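Lorndale workshop, bench notebook
November, started 7:40 a.m.
Re: the mugs, again

Picking up from the last entry, which ended when the kettle tripped the breaker and took the bandsaw with it. The kettle has moved to the other circuit. The bandsaw has forgiven us. The breaker is from 1990 and forgives no one.

Job for this morning was to sort out the tea shelf, which everybody agreed to at the Forville cleanup and then left for whoever got in first. I got in first. Lesson noted.

State of the shelf on arrival: mugs stacked inside mugs, two of them stuck together since the summer. One held wood screws. One held a brush standing in what used to be mineral spirits and is now closer to jam. I threw out the brush and the mug both, wrapped in a rag in the metal can with the lid, per the sheet on the wall. If the brush was yours, it had been dead a good while.

The stuck pair: tried cold water in the inner one and hot water around the outer one, which is what everybody's grandmother says. Nothing. Left it ten minutes, nothing. Put in a drop of dish soap at the rim, twisted, and they came apart with a noise like a cork. The inner one has a chip I will be accused of making.

Next, the plastic mugs. These came in with the Pralgate order, free, and they have outlived three sets of proper ones because you can drop them on concrete. Main complaint on file is that they hold on to coffee stains and smell faintly of whatever was in them last. I wanted to know if the stain was in the plastic or just on it, so I ran a small trial, since the glue was curing and I had no better use for the time.

Method: baking soda and enough water to make a paste, rubbed on with a soft cloth, left for the length of one radio program, rinsed. No scouring pad. The green pads take the shine off and then the next stain has something to grip, which is how we got here.
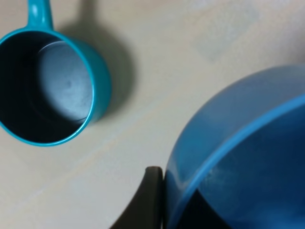 Went through the lot that way. The paste shifts the brown ring at the tea line with very little effort. The bottom is slower, mostly because my hand doesn't fit and the cloth bunches up in the corner where the wall meets the base. Wrapped the cloth around a dowel offcut and that reached fine. Sand the end of the dowel first. I didn't, and now one mug has a scratch on the inside in the shape of my impatience.

Smell test: better. The one that had soup in it still remembers the soup. Gave it a second round with the paste and left it open on the windowsill. Will check after lunch.

Wrote to Lumanlan to ask if they sell hooks for a shelf that thin. Their catalog has one, item 2067, which would let the mugs hang by the handles and stop the stacking for good. It comes in a box of 600. We have a short shelf and a normal number of mugs. Asked if they would split a box. No answer yet, and I am not optimistic - I would also find a request for a handful of hooks easy to ignore.

In the meantime: one row, no stacking, handles all pointing the same way so you can grab one with gloves on. No screws in mugs. Screws have drawers. The drawers have labels. I made the labels, so I feel strongly about this.

12:50. Soup mug checked. Still soup, but you have to go looking for it now. Moved it to the back of the row and used it for pencils until further notice.

Glue-up came out of the clamps at 2 with one joint open at the far end. Details on the next page, with the drawing.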